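Clavitell Two-Arm Bench Package
Equipment > Handling > Humanoid upper body, right and left hand

Price on request, and yes, we know how that sounds. The number depends on which hands you pick, who does your wiring, and whether your purchasing department likes one invoice or 2. The package covers both arms, both hands and the control software. It does not cover a table. People are always surprised by the table.

Our advice is to budget for the job first and the arms second. Write down the most awkward thing you expect the robot to pick up - folding gear with knobs and a handle sticking out is a good candidate - and send us that before you send us a floor plan. 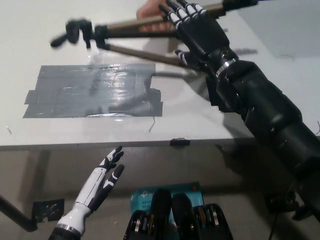 Hwa-young Byun

Handing an object from a person to a robot gets its own line in the quote. Plan for an operator's time during setup, because a long item with most of its weight at one end will need several tries at the grip point. We suggest 100 handovers before you write any schedule you intend to defend in a meeting.

Ask about the second hand, too. Plenty of buyers pay for two and then run whole jobs on one, with the other held up out of the way. If that describes your work, the Gemier single-arm kit costs less and your finance people will think you're a genius for a week.

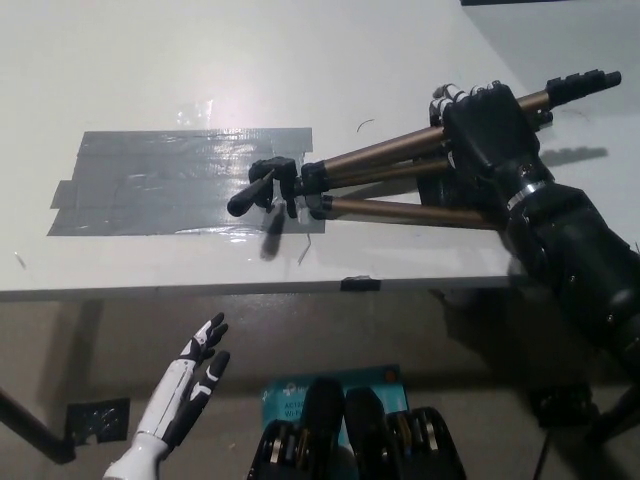
Then there is the work surface. A plain white top is fine, though a shiny one throws glare back at the cameras, so check your overhead lights before you order new furniture. Tape patches are cheap and we have no opinion on how they look. Leave knee room under the front edge if the robot is going to stand close.

What to put in the budget
Arms and hands, one package
Spare finger set (order it now, you'll pay more for shipping later)
Operator hours for setup
Table, lights, tape

Part no. 147, bench package, both hands
Quotes: Damilola Danladi, Clavitell sales desk
Page updated 7/26/20. Quoted prices hold through the end of August.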